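Notebook, textiles bench, January

Started the winter bedding and woollies entry again on a clean page because the last one got mixed up with the curtain notes. Carol Penrose asked for one place where she can find how we fold, what we weigh and what goes back in which bin, so I am writing it as I go.

9:15. Brought up the Orville bin first. Everything in it had been folded in quarters and stacked flat, and the pieces at the bottom had hard creases down the center. The creases on the thin cottons came out with a light press. The ones on the woolly pieces did not, and I don't want to put an iron near those again after what happened to the gray one in the fall. They went over the rail to hang. Will check them after lunch.

Cleared the bed and put the lilac floral sheet on it. I prefer doing the long pieces there. The bench is too narrow and one end always slides off while you are busy with the other. A made bed also has some give to it, and a soft piece stays about where you put it. Smoothed the sheet from the head down and left the bolster where it was across the top.

Fold for long soft pieces, as done today:

Lay the piece lengthwise down the middle, one end near the pillow.
Turn the top end over on itself and leave the turn rounded. Do not press it down.
Straighten the long edges by pulling at the low end, a little at a time.
Bring the low end up to meet the turn, then fold once more if the bin is shallow.
Last fold goes to the front of the bin so we can count edges.

Checked pieces are easier than plain ones because the pattern tells you when you have gone crooked. With a big gingham check, pick one row of squares and keep it running straight from top to bottom. If the row wanders, open it up and start over. Trying to fix it after the second fold takes longer every time.

10:40. Black and cream check on the bed, low end being taken up. The right edge was wavy, and one fold on that side had the pattern doubled up dark inside it.

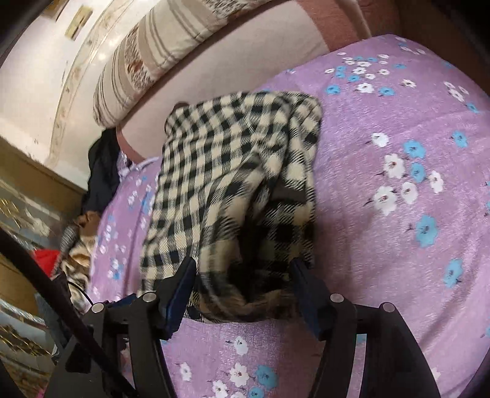
Does a woolly piece need to be pulled completely flat before it is folded?

Only enough to get the big ripples out. Hard pulling stretches the edge, and a stretched edge will wave worse the next time it comes out of the bin.

11:30. Weights. The kitchen scale reads to the gram but drifts if it is left on, so I zeroed it before each piece. Two pieces from the Orville bin came in a shade under 500 g and I put them together. The heavier throw went by itself. Carol wants anything over 500 g stored on the bottom shelf. Relabeled that shelf, as the old tape had lost its stick.

Bins. The Vandard bins are 28 cm deep on the inside. That takes the long pieces folded in half and then in half again, with a sheet of tissue on top and the lid closing without a push. The Calvo bins are shallower and should be kept for pillowcases and the flat cottons. I found two scarves and a bath mat in a Calvo bin with the lid bowed up. Moved them. Whoever is putting bath mats in with the scarves, please use the open shelf by the door.

1:20. Back from lunch. Pieces on the rail looked better, with the center crease still showing on one of them. Left that one hanging overnight and pinned a note on it. The rail is full now, so please don't add coats.

Washing, copied over from the old page so it is all in one place:

Cottons and sheets at 60, except the dark prints.
Woolly pieces by hand, cool, 10 minutes at most in the water.
Roll in a towel, no wringing.
Dry flat on the mesh rack — fringe ends laid out straight while damp.

The Basutar detergent is down to the last third of the jug. I like it for the woollies and would rather not change partway through the winter set. Put it on the order sheet.

2:45. Second pass on the long pieces. Tried folding one in thirds the long way before bringing the ends together. It makes a tidier bundle but it is thick at the middle and the lid sat high. Went back to the half and half. Thirds might still be right for the thin shawls, and I will try it when that bin comes up.

3:30. Pillow covers. The zipper on one bolster cover sticks at the same spot going both ways. Rubbed it with a candle end and it moved a little easier. If it sticks again the zipper should come out, there is a spare of the right length in the notions drawer.

Still to do: the shawls, the second Vandard bin, new labels for the two top shelves. Carol has the label tape.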